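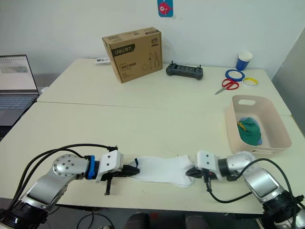 Handout 4: Pairing and folding socks
Household Skills, evening course, Canulberg. Notes by Hinata Nomura, 04/02/2025

Today we work with small items, and socks are the best ones to begin with. Before any folding, each sock must be straight. Hold it by the two ends and pull gently until the wrinkles go out. A white sock stretched sideways over the table, like the one at the front, is still a little bunched, so it needs one more pull. Keep the basket at one side and take out only what you can lay flat. Cloth that stays crumpled in the basket can wait for its turn.

1. Sorting by colour

Put the socks on a light table, where dark colours are easy to see. White ones need more attention, and you should look at the cuff first. Many pairs look the same until you compare the band or the stripe at the opening.
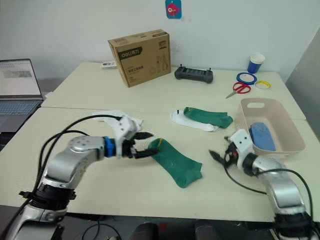

Fig. 2. Green sock lifted by its cuff; a second green sock lies on a white one with a dark band.

Hold the sock by the cuff and let the toe fall down. In this way you see the full length, and two socks of different size are found quickly. Do not pair by colour only - a washed sock and a new sock can have the same colour and a different length.

2. Making it flat

Lay the sock on its side, with the heel to one side and not under the foot. Pull cuff and toe away from each other, then stop. Too much pulling makes the ribbing loose after some months.

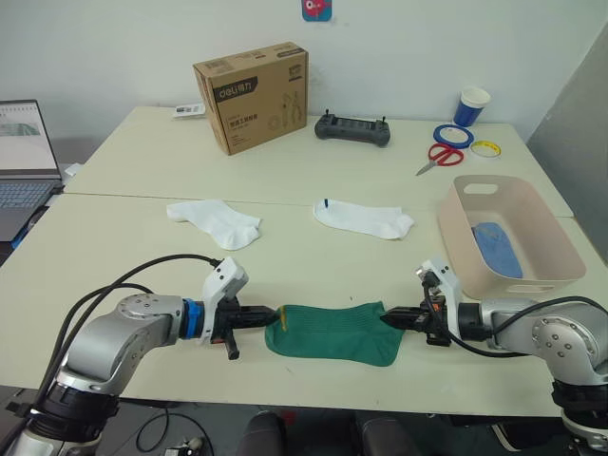 Fig. 3. Green sock held straight between cuff and toe. Note the heel.

Now put the second sock of the pair on top, heel over heel. Fold the toe to the cuff, then fold once more. Please do not turn one cuff over the other into a ball, as it makes the elastic tired.

3. Thick and fluffy socks

Socks with a terry foot do not stay folded so well. Fold them only once and stand them in the drawer, side by side.
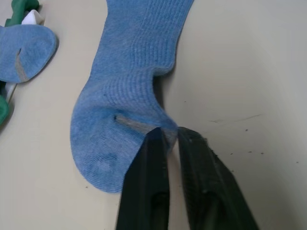 What should I do with a sock that has no partner?
Keep it in a small bag near the washing machine for two weeks. If the partner has not come by then, use the sock as a dust cloth.

For next time: bring seven pairs from home, washed and dry, not yet paired.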